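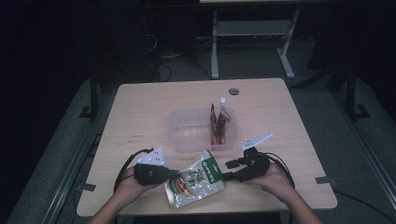

フォルカー・ハマンからは、グリッパー本体の見積だけで稟議を上げるのはやめてほしいという意見が先に来ている。前回の申請では架台の補強、ケーブル、マーカー板の予備が本体とは別の伝票になり、予算枠を超えた分を後から説明することになった。今回の点検表はこの意見を受けて様式を改め、各項目に「購入区分」を付けた。

サイト内検索 キーワードを入力 検索

手持ちグリッパー作業台 導入前点検表(コメント付き)
Deltinside フルルカウ拠点(Flurkau)設備計画
版:5月改訂版
記入:ティル・シュタインバッハ
確認:ハンネローレ・ラインホルツ

適用範囲
手持ちグリッパーを左右一組で使い、包装済み食品を容器に出し入れする動作を記録する作業台に適用する。ロボットアーム側の設備は別表による。増設を申請する台については、既設台で本表の全項目を記入し、写しを見積依頼書に添付すること。

判定の記号
適:現状のまま使用可
条:条件付きで使用可。コメント欄に条件を書く
否:使用不可。是正後に再点検
未:未確認。空欄は認めない

購入区分の記号
A:本体と同時に購入する
B:初年度の消耗品費で購入する
C:既設品を流用する
D:購入不要。作業手順で対応する

第1章 作業台および架台

1-1 天板の固定
手で四隅を押し、浮きとがたつきがないこと。
判定:適 区分:C
コメント:天板は木製。既設台の固定は良好。増設分は同じ仕様で発注する。

1-2 天板の高さ
床から77cm。測定は手前側の左右で行う。
判定:適 区分:C
コメント:アジャスターで合わせた値なので、移設したら測り直す。

1-3 取付金具
台の手前の左右にある灰色の金属金具について、締付けの緩み、角のばりを確認する。
判定:条 区分:D
コメント:緩みはない。右側の金具は袖が触れる位置にある。保護キャップを付けるまでは、袖口を留めて作業すること。キャップは既設在庫を使う。

1-4 周囲のレール
銀色の金属レールに手や前腕が当たらずに作業できること。
判定:条 区分:D
コメント:手前に腕を引いたときの余裕は作業者の体格によって変わる。シャフィク・ウィーラクーンが両腕を引いた姿勢で確認し、肘の接触なし。ほかの作業者は未確認のため、初回作業の前に各自で確認して記名する。

1-5 配線孔
天板奥の配線孔のグロメットが外れていないこと。
判定:適 区分:C
コメント:グリッパーのケーブルをこの孔に通すかどうかは決まっていない。3-2を参照。

1-6 天板表面
傷、ささくれ、粘着物の残りがないこと。位置合わせ用の印を付ける場合は、消せるものを使う。
判定:適 区分:D
コメント:左側に薄い鉛筆の跡がある。作業に支障はない。位置の基準として使うのであれば、手順書に寸法を書いたうえで引き直す。基準にしないなら消すこと。どちらにするかはラマースが決める。

1-7 架台の見積範囲
架台の見積に、天板、金具、レール、アジャスター、組立費が含まれていること。
判定:否 区分:A
コメント:Ackermannの初回見積は組立費が別記で、金額が空欄になっていた。再見積を依頼済み。金額が入るまで合計欄を使わない。

第2章 手持ちグリッパー

2-1 本体の外観
左右とも割れ、欠け、ねじの突出がないこと。
判定:適 区分:A
コメント:増設用の候補はFustentの左右組。既設品と混用しない。

2-2 開閉動作
左右それぞれ空の状態で開閉し、引っ掛かりがないこと。動作が重い場合は使用を止める。
判定:適 区分:D
コメント:始業時と午後の作業開始時に行う。

2-3 把持部
指先パッドの摩耗、剥がれ、油分の付着を確認する。
判定:条 区分:B
コメント:食品の包装に触れる部分であり、清掃は毎回行う。パッドの交換周期はまだ決められない。仕入先の回答は「使用条件による」で、予算の根拠にならなかった。初年度は左右各二回分を計上し、実績で見直す。

2-4 挟まれ
左右の把持部を向かい合わせて作業するとき、間に指を入れないこと。対象物の位置を直す場合は、片方のグリッパーを台に置いてから手で直す。
判定:条 区分:D
コメント:把持力は小さいが、関節部の隙間は試験指で確認していない。Fustentには隙間寸法の図面を請求した。図面が届くまで、ラインホルツの確認欄は保留とする。

2-5 重量と持ち替え
連続作業は31分までとし、超える前に手を離して休む。
判定:条 区分:D
コメント:既設台での聞き取りから決めた値で、規格値ではない。予算上は一台あたりの稼働時間がこの分短くなる。稼働率を計算した旧表は連続作業を前提にしているため、そのまま引用しないこと。

2-6 予備機
左右どちらかが故障した場合の代替があること。
判定:否 区分:A
コメント:現状は予備がない。左右組でしか購入できないかを確認中。片側だけ買えるなら、右手用を優先する。

第3章 ケーブル

3-1 被覆
黒い外被の割れ、潰れ、端子付近の折れ癖を点検する。
判定:適 区分:B
コメント:予備ケーブルは一本46ユーロで見積を取得した。左右共用品であることを品番で確認すること。

3-2 取り回し
ケーブルが手首や手の甲にかかる場合、開閉操作を妨げず、手首に巻き付かないこと。
判定:条 区分:A
コメント:左はグリッパーの後ろで輪を描いて手首の上を通り、台に下りる。右も手の甲をまたいで台の縁に向かう。作業自体はできるが、腕を引くたびにケーブルを気にするという申し出があった。吊り下げ具を付ける案と、前腕にベルトで留める案がある。ベルト案は外し忘れたまま立ち上がるおそれがあるため、引張りで外れる留め具でなければ採用しない。吊り下げ具は架台の梁に荷重がかかるので、Ackermannに強度を照会する。

3-3 台の縁
ケーブルが台の縁で擦れていないこと。
判定:条 区分:B
コメント:縁の保護材を試す。購入は少額品で処理できる。

3-4 床面
ケーブルが通路に出ていないこと。余長は束ね、機器の吸気口をふさがない位置に置く。
判定:否 区分:A
コメント:台の向こう側の床で黒いケーブルが絡まっている。作業者の足元からは離れているものの、奥の机側へ回るときの動線にかかる。床用カバーとケーブル受けを見積に追加する。カーペット敷きなので、粘着式のカバーを選ぶ場合は剥がした跡について建物側の了解を取る。

3-5 抜け止め
接続端子が引張りで半抜けにならないこと。
判定:未 区分:未定
コメント:仕入先の試験記録を待っている。

第4章 マーカー板

4-1 取付状態
左右のグリッパー上部に付く白いマーカー板にぐらつきがないこと。
判定:適 区分:A
コメント:本体に付属するかどうかで見積条件が違う。Fustentの標準構成には一組含まれる。

4-2 角の処理
板の先端が手や顔に当たったときに切創のおそれがないこと。
判定:条 区分:D
コメント:台に顔を近づける作業は禁止。角の丸めは仕入先に要望として出した。追加費用が発生するなら、次の発注から反映する。

4-3 汚れと欠け
表面の点に汚れや欠けがないこと。
判定:適 区分:B
コメント:乾いた布で拭く。溶剤は使わない。予備板は本体と同時に注文すると送料がかからないので、事務処理上はAに入れてもよい。

4-4 向き
板の傾きを作業者が手で変えていないこと。
判定:適 区分:D
コメント:左右で向きが異なって見える姿勢は普通に起こる。固定部のずれかどうかは、グリッパーを治具に置いて確かめる。

第5章 対象物および容器

5-1 食品包装
未開封品を使う。袋に穴、漏れ、膨張がないこと。
判定:条 区分:B
コメント:アルミ調の菓子袋は繰り返しの把持で皺が増える。訓練用の対象物としては差し支えないが、交換の基準がないと費用を見積もれない。仮の基準として、印刷が剥がれた時点、または中身が漏れた時点で廃棄とする。使用後の食品は喫食しない。

5-2 アレルゲン
原材料表示を読める者が内容を確認し、一覧に書くこと。外国語表示の製品も例外としない。
判定:否 区分:D
コメント:中国語表示の製品について一覧が未作成。費用はかからないので先に片付ける。

5-3 容器
透明または半透明のものを使い、縁に割れがないこと。
判定:適 区分:C
コメント:半透明の樹脂容器を流用。中に立てた包装が見えるため、把持部との接触を横から確認しやすい。増設分も同じ形で揃えたいが、品番が控えられていない。

5-4 容器の転倒と移動
対象物を入れるときに容器が滑らないこと。
判定:条 区分:B
コメント:容器の右側に寄せて物を立てると、空いた側が軽くなる。高さのある口栓付きパウチを入れるときは、速度を落とす。滑り止めシートは費用が小さいので、全台に入れる。

5-5 対象物費の計上
対象物は消耗品とし、設備費に含めない。
判定:適 区分:B
コメント:初年度は一台あたり500ユーロを上限とする。複数台で融通しない。

第6章 周辺環境

6-1 照度
作業面で包装の印刷が読めること。包装の表面で強い反射が起きないこと。
判定:条 区分:A
コメント:台の奥は暗い。作業面は足りているが、皺の寄った袋は光を返す部分が出る。拡散板の追加で改善するかを試してから照明の台数を決める。先に照明を発注しないこと。

6-2 周囲の支柱と脚
台の横および右奥のスタンドにつまずかないこと。
判定:条 区分:C
コメント:黒い支柱と脚は床の暗い部分で見分けにくい。脚の先に反射テープを貼る。増設時の配置図には、台の外形に加えて脚の広がりも描くこと。旧配置図は外形だけで引いてあり、通路幅が実際より広く出る。

6-3 隣接する机
作業者が台の奥に回るための幅があること。
判定:未 区分:未定
コメント:白い金属脚の机を動かせるかどうかを照会中。動かせなければ増設台は別の区画に置く。その場合、電源工事が見積に加わる。

6-4 非常時の退避
両手のグリッパーを置いて、その場から離れられること。
判定:適 区分:D
コメント:置き場所を作業前に決めておく。床に置かない。

第7章 予算および発注に関する確認

7-1 見積の構成
本体、マーカー板、ケーブル、架台、照明、床用カバー、消耗品を一枚の集計表にまとめる。
判定:否 区分:該当なし
コメント:集計表は作成中。1-7と3-4が未確定。

7-2 判定「否」の扱い
「否」の項目が残る場合、是正費用を見積に入れてから申請する。是正費用が不明なものは、回答待ちの相手先を書く。
判定:適 区分:該当なし

7-3 納期
架台とグリッパーの納期を別々に確認する。
判定:条 区分:該当なし
コメント:グリッパーが先に届く見込み。保証が納品日から始まるため、架台の組立が遅れると保証期間を倉庫で消化することになる。開始日を検収日にできるかを交渉する。

7-4 保守契約
契約の対象に、把持部の摩耗とケーブル断線が含まれるかを確認する。
判定:否 区分:該当なし
コメント:提示された案では両方とも除外されている。現状の故障はほぼこの二つなので、この条件では契約しない。単発修理の料金表を取り寄せて比較する。

7-5 廃棄
使用済み機器の引取条件を発注前に確認する。
判定:未 区分:該当なし

申請の可否
保留。1-7、2-4、3-4、6-3、7-4の回答がそろった時点で再判定する。5-2は拠点内で完了できるため、回答を待たずに進めること。

コメント

ヴォルフラム・ラマース
1-6の鉛筆の跡は消してください。位置の基準は治具で取る方針にします。手順書の該当箇所も削除で構いません。

シャフィク・ウィーラクーン
1-4に記名しました。一点だけ。肘は当たりませんでしたが、右のケーブルが台の縁で一度止まりました。3-3の保護材は角が丸いものをお願いします。平たいテープだと段差に引っ掛かると思います。

ハンネローレ・ラインホルツ
2-4について。図面が来ても、自分の手で隙間を測れるまでは署名しません。実機の貸出を受けられるか、仕入先に聞いてください。貸出料がかかるなら集計表に行を追加すること。

ティル・シュタインバッハ
貸出の件は問い合わせました。返却時の送料のみこちらの負担になるそうです。行を追加します。

フォルカー・ハマン
2-6の予備機を区分Aに入れたのは賛成です。ただし、予備機を増設台に転用する抜け道ができるので、保管場所と持出し記録を決めてください。予備がなくなった時点で判定は「否」に戻してほしい。

ヴォルフラム・ラマース
5-5の上限ですが、容器の買い足しもここから出しますか。

ティル・シュタインバッハ
容器は設備費です。次の改訂で5-3に明記します。

関連項目
・架台の発注仕様書 記入要領(Ackermann向け)
・Fustent 左右組の受入検査表
・ロボットアーム側設備 点検表(別表)
・フルルカウ拠点 床配線の申請手続き
・消耗品費と設備費の区分について
・配置図の描き方:脚部と通路幅
・食品を対象物に使う場合のアレルゲン一覧 様式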